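Stutis Junior Chess Programme
Progress report no. 2, for Prellbridge
18 November 2019

Sorry this is short and a bit rough, I'm writing between rounds. Full accounts to follow with the year-end return.

Where we are

Schools sessions running at both sites since the start of term. 313 children now signed up, against a target of 300 or so in the bid. Not all turn up every week, obviously. Pollport is the stronger of the two, Suksawat slower to get going but picking up since we moved the start time back half an hour. Parents there work late and the old time was daft.

Beginners outnumber everyone else. We had planned three groups per site (beginner, improver, club) and have ended up with two beginner groups and one mixed. The mixed one is hard work. A ten-year-old who knows the Lucena position sat next to a child who castles through check. Orvokki Toivonen has taken the top few out for a separate endgame hour and it has helped a lot.

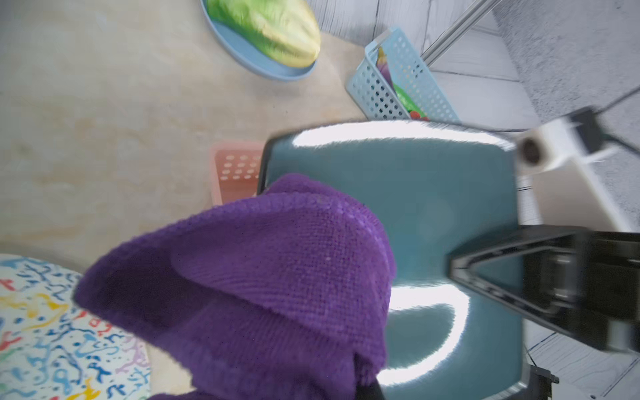
Coaching

Orvokki is doing two afternoons at Pollport and one at Suksawat. Rook endings this half term, then pawn endings. She wants less opening theory and I agree, the kids come in with six moves of the London off a video and no idea what to do on move seven. New rule: no opening talk until the last ten minutes.

Two of the older juniors have started helping with the beginners. Unpaid for now. I'd like to offer them free tournament entry, would come to very little, please say if that's a problem under the grant terms.

Still one coach short. Advertised twice, one applicant, who wanted evenings only. Will try the county league newsletter next.

Rapidplay

First junior rapidplay held at Pollport. Six rounds, Swiss, 20 minutes each plus a small increment. Almost 30 entries on the day, we'd have been happy with twenty. Ran forty minutes late by round four, my fault, pairings done by hand after the laptop sulked. Two disputes, both about touch move, both settled by the arbiter without tears. One illegal position in round five where both sides had swapped king and queen at the start. Played on, as too many moves had gone by.

Things to do differently:
- pairings software on two machines
- a proper analysis room, so finished players stop hovering over the games
- results sheet by the door, not on the arbiter's desk
- longer lunch

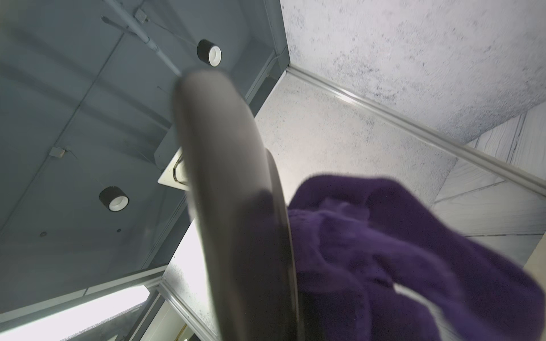 Purple cloth, close up.

The under-11 section was won on tie-break after a draw on the top board in the last round, opposite-coloured bishops, both down to under a minute. Good game for that age. It'll go in the newsletter if I can read the scoresheet.

Money

Spent to date on sets and boards: £592. Clocks are still on order, the supplier has changed the date on us twice. We borrowed for the rapidplay and gave them back, which is fine once but we can't keep asking. Room hire is on budget at Pollport and slightly over at Suksawat becuase of the extra half hour. I can cover the gap from entry fees, no need to move anything between headings.

Printing came in under. Workbooks done in black and white after all, kids don't care.

Team event

We've entered a team in the regional schools league, four boards plus a reserve. Lost the first match, drew the second. Board one has been excellent. Boards three and four play too fast, they were finished in a quarter of an hour with plenty left on the clock, and both lost from decent positions. Orvokki is making them write the move down before playing it, at home games against each other only, since it isn't allowed in a match.
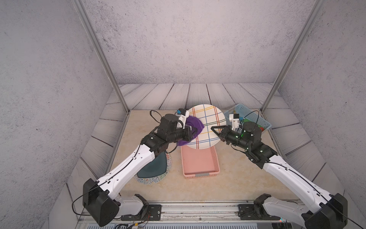 The remaining fixtures run to March. Two are away, so travel will show up in the next claim. I had put it down as one minibus per match but parents have offered lifts for the nearer one, so should be less.

Girls' numbers: better than last year, still not good. About a third in the beginner groups and hardly any above that. We lose them at the improver stage. Trying a girls-only team practise at Suksawat after the holidays, Orvokki to lead.

Next period

- fill the coach post
- clocks, finally
- 30 places for the holiday course, booking open soon
- second rapidplay, this time at Suksawat
- grading: get the regulars registered so their league games count

Need from you: a yes or no on the free entries for the helpers, and whether the holiday course can go under Coaching or needs its own line. The sooner the better on the second one, the hall wants a deposit.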